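About Cetito

Cetito writes planning software for two-armed robots. Hemant Pant and Xiaoqing Yuan started it with one planner and 31 open bugs. The planner is better now. The bug list has also grown.

Our code decides which arm moves, when, and how to keep it away from the other one – a harder problem than it sounds in meetings. Customers get the planner, the simulator and Dougal Galbraith's release notes, which have a following. 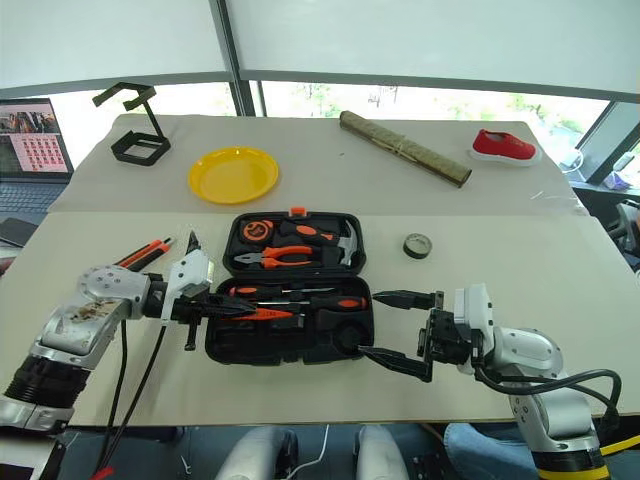 Left arm with the utility knife, right arm at the toolbox.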